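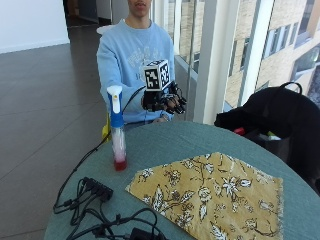

At the round table, July.

Print this post | E-mail this post

Posted in July by Holger Sjöberg

The reading room at Idcombe will change its lending terms at the end of the month, and several readers of this blog have written to ask what the change means for them. I have used the room for many years and have read the new terms twice. What follows is my own understanding of them and should be checked at the desk before anyone relies on it.

Under the old terms, a member could borrow 10 items at a time and keep them for as long as no other member asked for them. The new limit is eight. Each item must be returned or renewed within the loan period printed on the slip, and a renewal may be made in person or by telephone. Items already on loan will be treated under the old terms until they are returned.

The second change concerns the local history shelves. The collection now stands at 950 volumes, of which 200 are to be moved to closed storage. These are chiefly parish directories, bound trade papers and the long run of the Boström surveys. They may still be consulted, but a request must be handed in by noon on the day before the visit. Requests for Friday evening will not be accepted after noon on Thursday under any conditions.

I regret the removal of the surveys. Much of the pleasure in local history comes from taking down the wrong volume and finding a street one used to live on. My own work on the Idcombe tannery began in that way, with a misplaced map of the lower mill that had been folded into an account of drainage works. A closed shelf does not permit that kind of accident. The surveys are also heavily used by family researchers, who often do not know which year they need until they have looked at several.

The reasons given for the move are reasonable on their face. The bindings are in poor condition, and the north wall has been damp for a long time. The notice states that the volumes will be kept in boxes and inspected twice a year. It does not state who will carry out the inspections or whether the results will be made known to members. I have written to ask on both points and will post the reply when it is received.

Members should also note that the card index will remain in its present place beside the stairs. The cards for the moved volumes will carry a blue stamp. Pencil notes left on the cards by earlier readers are to be kept, and I was glad to see this put in writing.

Comments on the terms may be left at the desk until the last Friday of July.

Recent posts
The lower mill map, with corrections
Notes on reading old ledgers
Jenetti Street and its three names
A short walk to Ukiron Bridge

Print this post | E-mail this post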